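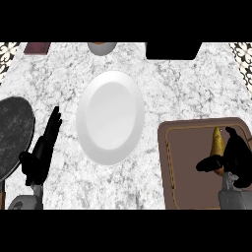 Fig. 1. Simulated bench, top view: plate, board, two grippers, one of them holding the produce.

skotar-bench-budget

Planning notes and sim renders for a two-arm kitchen bench. We built the marble countertop in software first - it costs nothing to chip.

What's in it
- 35 rendered episodes
- budget.csv, with quotes from Bidholm and Goicoechea
- wishlist.csv, which is budget.csv before Itziar read it

Budget
Arms take 70 per cent of the money. Grippers get 20. The rest covers mounts, cables, freight and whatever we forgot, and so far we've forgotten the power supplies. Bidholm quotes the second arm separately, in a much smaller font. Prices were good in June.

Don't use the renders to pick a gripper. Sim fingers never wear out and the supplier of sim fingers never goes on leave. Use them to check reach and bench size before you sign anything.

Known problems
Freight is entered twice in row 33. Aurelio likes the total better that way, so check before you quote it.

Maintainer: Begoñe Arrieta

Related
- Wirnora mount drawings
- Spare parts list, two-arm bench
- Lease or buy: worksheet

Comments

Iker Alcaraz: Does the 20 include spare fingertips?

Begoñe Arrieta: It does now. Row added.

Aroha Lockyer: Our finance team coloured the whole wishlist red. Is there a licence file?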